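Subject: Re: [dodutby-smallthings] Nightstand or cabinet? Cube pieces and where the doors go

On the list, somebody from the Konder branch wrote:

> I've been going back and forth on a little cube cabinet for the hall
> table. All I need it to hold is keys, stamps, the flashlight, dog
> bags, that kind of thing. My worry is that a box that shape looks
> like a box. Our old one sat flat against the wall and it was like
> having a parcel in the hall that we never got around to opening.
> Also what do people do about the top? Ours got ring marks within
> a month. Is oil enough, or should I be looking at varnish?
>
> And does anybody have a method for deciding what goes inside? I
> emptied the old one onto the bed and I've been sleeping next to
> a pile of batteries.

Oh, I have opinions on this one! I've been through three of these cubes in the last few years (one from the flea market in Kumsa, one I built, one I was talked into) and I'm very fond of the shape, parcel problem and all.

First thing, pull it away from the wall. Even a hand's width helps. I had mine shoved into the corner of the landing for the longest time and it just sat there sulking, and then I had to move it to get at an outlet and left it crooked because I was late for the bus, and when I came home I liked it so much I never put it back. You lose a bit of space behind it, sure. I keep the folding umbrella back there now.

On the top — oil, in my opinion, but you have to keep up with it. I use the Zarnedura hard oil, two thin coats, and then another whenever the wood starts looking thirsty. I paid 212 for the big can at the co-op and I'll probably leave it to somebody in my will, because a cabinet this size takes about a spoonful. Varnish holds up better against cups, no argument there, but when it does get a scratch you're stuck sanding the whole thing, and with oil you can just rub at the bad spot and go over it again. For ring marks that are already there, try very fine paper with the grain and go slowly. Mine came out fine except for one by the back edge that I've decided is a feature.

If you're buying new, don't let them sell you the 795 one with the soft-close door. I know the shop means well, but you want to be able to nudge it shut with your hip while you're holding the groceries, and the soft-close ones fight you. The plain hinge is fine. I'd put the money into the wood.

Now the sorting. Get the pile off your bed! Really, that's step one, carry it to a table, any table with some room on it, and put the empty cabinet there too so you can see how much you've got to work with. I set a kitchen timer for 60 minutes and stop when it rings, finished or not. Everything you reach for daily goes in a row at the front edge of the table, things you use now and then go to the side, and the dead batteries go straight in a bag for the drop-off. Don't start filling until the rows are done. I used to put things in as I went and every single time I'd end up with the tape measure on the bottom and have to dig it all out again.

I also cut a cereal box down into little walls for the inside, since keys and stamps should not be living together (ask me how I know about the stamps). It looks a bit homemade, but with the door closed who cares. The dog bags I'd hang on a hook on the inside of the door if yours is deep enough — mine isn't, quite, so they're in an old mustard jar.

Let us know what you end up with. And if anyone on the list still has that template for the wooden drawer insert that went around in May, could you send it again? I saved it somewhere very safe and haven't seen it since.

Hugs from a rainy Dodutby

Oh, and one more on placing it, for the parcel problem. A cube looks its best to me when it's turned a little, so you get two sides at once and it stops being a flat square. Light oak color is good for this, the grain on top gets a chance to show, and with one corner pointing toward the front like this it has a bit of a nose to it. On a dark grey top it stands out nicely too, so if your hall table is dark, I wouldn't bother with a runner underneath. Try it for a week and see if you bump into it. 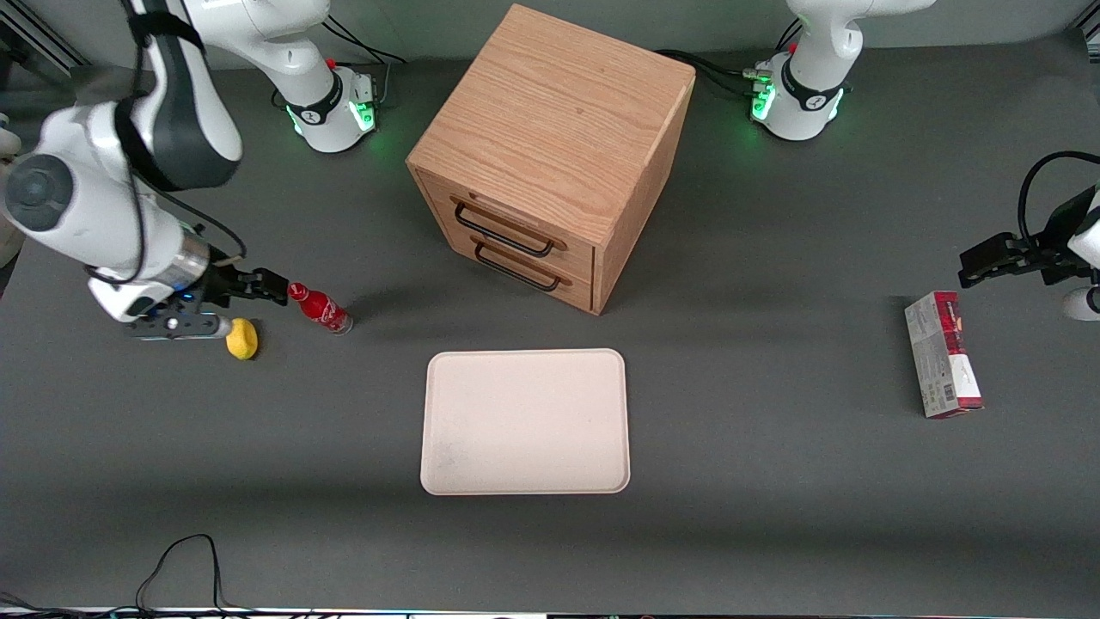
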